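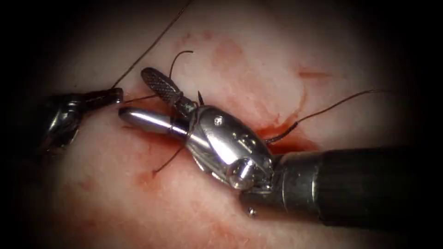
Open Day at the Clullivley Fitness Center

Posted Jul 6, 2020 by Elikem Ayaaba

Clullivley opened its doors to the public for one morning before memberships went on sale, and I went along to see the building and try a class. I got there at opening time and stayed until lunch. Entry was free, but you had to book a slot online and bring your own water bottle and towel.

The building

The center used to be a carpet warehouse. The main floor has high ceilings and large doors at the back that were kept open all morning, so there was plenty of air moving through. Equipment is spread out with wide gaps between the rows. Treadmills and rowers are along the street side, free weights are at the back, and the stretching area is up a short flight of steps. There is a ramp on the other side if you don't want the stairs.

The lockers take a coin, which you get back. The showers were closed for the open day. Staff told us they would open with the rest of the building.

The classes

Three short classes were on offer, each half the normal length. I signed up for the Follerix session, a mix of step work and light dumbbells that the center runs in its larger studio. Our instructor was introduced only as Sepúlveda. She kept the warm-up simple and gave an easier version of every move before showing the harder one. The music was loud at the start and she turned it down when someone asked.

I have done step classes on and off for years and found the pace fair. The second block, with squats and overhead presses back to back, was the hardest part. People who had never used a step before were able to follow by marching on the floor. My one complaint is that the dumbbells ran out and two of us had to share a pair.

The other classes were indoor cycling and a mat class called Idia, which is slow core and balance work. I watched the end of Idia through the glass. It looked quiet, with long holds and not much talking. I may try it when the timetable starts, as my knees would probably prefer it.

Cost and hours

Full membership is $63 a month and covers all classes. An off-peak option is planned for November, but no price has been set. You can cancel with a month's notice. Classes have to be booked through the center's website, and if you miss two without canceling you can't book for a week.

Getting there

The 111 bus stops across the street. Parking is behind the building and fills up early. I ended up on the next block over, outside the hardware store. Bike racks are by the side entrance, under cover.

I put my name down for the full-length Follerix class and will write about that once I have been a few times.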